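**Ticket 353: Hallness alphabet blocks, set incomplete and one odd block**
Status: open
Opened by: Amparo Arango
Assigned to: Esmaeil Kordestani, Prutelwood customer care
Date: April 15, 2022

Hello Esmaeil, and thank you for picking this up so quickly! I bought the Hallness set for my grandson, second-hand but still in its Bondov tin, and I'm trying to sort out which blocks belong to it before his birthday. The one bothering me most is cream on one face with a brown baseball on it, and bright blue and glossy lower down. None of my others has that shiny blue, so I wondered if somebody's favourite had wandered in from another set.

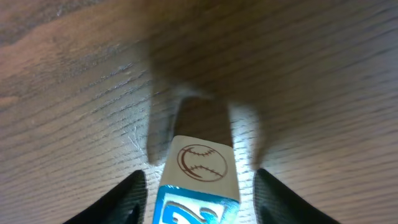 *Attachment 1: the baseball block, with the blue part below.*

I've been through the tin and under the couch (twice, on my knees, which I don't recommend) and I'm still short 2 blocks by the leaflet. The rest are the ordinary kind, white with coloured letters and little outlined drawings.
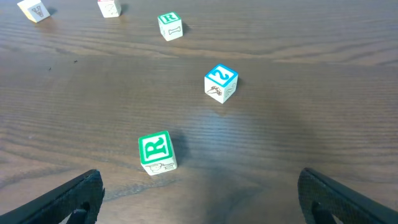 The green R is the one he always asks for, it being his initial, so I'm very glad it's safe. Could you tell me whether the letters were ever sold singly? My neighbour thinks there was a Reddy edition with a different colour scheme, and that might explain the blue.

**Reply, Esmaeil:** Hi Amparo, what a lovely present! Please check the leaflet for a batch number, on the back fold. Batch 62 came with a supplementary bag of 11 picture blocks, and a baseball was among them. If you could spread a few out on the table, that would help me too.

**Reply, Amparo:** It does say 62! I've put some out on the wooden table, with a red A and a red I side by side in the middle.

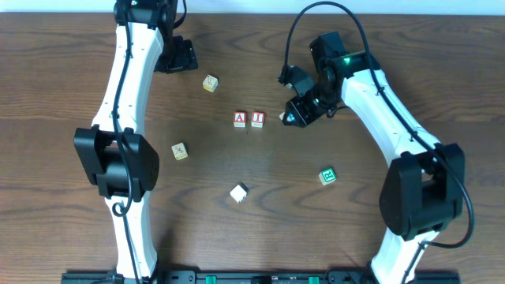 *Reading time for this ticket: 2 minutes*

I'd still love to replace the missing ones if you have spares, any colour at all, and I'm happy to pay the postage. I'll leave the ticket open until I hear from you.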